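The box on the bed

In March I finally did the thing I was promising to myself since we moved to Garkstead: I sorted the small things. Not the clothes, not the books, those I did in the first month. I mean the really small things, the ones that live in drawers and in coat pockets and in the bottom of bags, and that never belong to any group.

My method is simple and maybe a little childish. I take one big box, I put it on the bed, and I bring everything to the bed too. The bed is the best table in our apartment. It is large, it is soft so nothing breaks or rolls very far, and most important, I need it at night. If I sort on the kitchen table, the things can stay there for a week and we eat around them. On the bed they must be finished before sleep.

I started at 10 in the morning with a cup of tea and the window a little open. My friend Yoga Yusof had told me on the phone that I should set a timer, three songs for each drawer, and then stop. I tried it for the first drawer. Three songs is enough to take everything out and not enough to decide anything, so after that I let the music play and forgot about the timer.

The first drawer was beauty things, if I can call them so. I am not a person who does her nails every week. But I have a cousin who gets married in summer, and last winter I bought a set of press-on nails to see if I could wear them for the wedding. I chose the size with much care. I measured each finger with a strip of paper and a pencil, and I wrote the numbers down, and then I was exactly between two sizes, as I am also with shoes and gloves. Then I put the set away and forgot all of it, the numbers also. 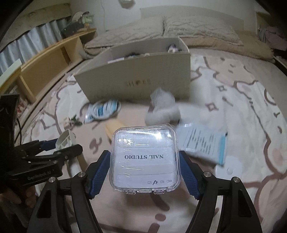
I had a long discussion with myself about those nails. Do I keep them until the wedding? It is not so far now. The set takes almost no space, and the case closes well, so I can't use the excuse of space. On the other hand I have a feeling that I will open it the evening before, be nervous, glue one on crooked, and take them all off again. In the end I decided to keep them, but in the bathroom cabinet where I see them every day. If I see them every day I might practice.

This is the rule that helps me most, and I learned it from my mother. Don't ask only "do I want this?" Ask "where would I look for this if I needed it tonight?" If I have an answer, the thing goes to that place at once, not to a pile for that place. If I have no answer, I probably forgot that I owned it, and then it can leave.

My mother was much stricter than me. She had a tin for buttons, a tin for needles and a tin for "other," and when the "other" tin was full, something had to go out before something could go in. I have no tins. I have a husband who says every small plastic part is from something important. Hamish Sheehan (he likes when I write his whole name here, he says it makes him sound like a lawyer) came in around lunch, looked at the bed, and took away five things in his pockets. I saw him do it. I let him, but I told him they must not come back into my drawers, and he promised.

About the large box I want to say one thing. For a long time I bought nice small organizers, the kind with many sections, and I thought the sections would make me tidy. I had one from Driltano with so many sections that I could never remember which was for what. I used it for a year and then I gave it to a neighbor, who keeps screws in it and is very happy. A large open box is better for the first sorting. You throw in, you look, you take out again. The sections can come later, when you know what you really have.

The second drawer was harder. It was the one beside the bed, and there I keep the things I was using at some moment and then was too tired to carry back. There were little packets and cases, hair ties, a receipt from the pharmacy in Donnelly Street, a bookmark, two pens that don't write, and the instructions for a lamp we left in the old apartment. I kept the instructions for the lamp but not the lamp! I laughed alone in the room for a while.

What takes the time is not the throwing away, it is the reading. Everything small has writing on it, and I read all of it, in every language, also in those I don't understand. I look at the pictures, I try to guess, I turn it over to see if the other side is more friendly. Hamish says I could sort the whole house in one afternoon if I would not read. He is right, but then I would not enjoy it.

I made three groups on the bedspread. One for things that have a place already, one for things that need a place, and one for things I could not decide. The last group grew very fast, of course. Every time I passed it I took one thing from it and forced myself to decide before I put my hand down. It sounds silly but it works for me, maybe because my arm gets tired.

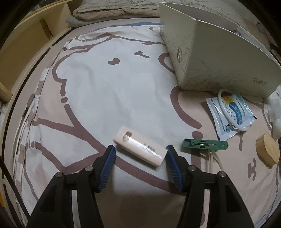 Part of the "could not decide" group, with the green clip and the round wooden box.

The round box I like very much. I like wooden things in general, they feel warm in the hand, and I would keep it even if it was empty for the rest of its life. It is now on the shelf near the mirror. The clip went to the kitchen drawer for one night, then I moved it, because I asked my mother's question again and my true answer was "in the bedroom." So it came back. The packet and the tubing I put together in a paper bag and wrote the month on it. If the bag is still closed when the summer is over, I will let it go.

By late afternoon I had one bag for the trash, one small bag for the charity shop, and much more empty drawer than I expected. I wiped the drawers with a damp cloth and left them open to dry, and I put new paper in the bottom, the thick Cornach paper with the small leaves. I bought it two years ago for wrapping presents and always found it too nice to use. It looks very good in a drawer where only I will see it.

Some small notes for those who want to try the same:

Make the bed first, with a plain cover if you have one. Small things hide in folds, and I found one earring only when I shook the bedspread at the end.

Bring a damp cloth and a pen before you start. Each time I left the room for something, I came back with a new thing to sort.

Keep a case closed until you have decided about it. I opened a box of pins too early and was picking them from the cover for a long time.

Eat something at noon. After noon without food I wanted to throw away everything, and I think I would be sorry for some of it today.

I did not finish all of it. There is still the drawer in the hallway, with keys and cables, and there I need Hamish, because I don't know which cable belongs to what and he says that he does. We agreed to do it together on a rainy day. It rained twice already and we both were very quiet about it.

If you have a good way to store hair ties, please write it in the comments. I tried a jar, a hook and a small dish, and I still find them in the refrigerator door.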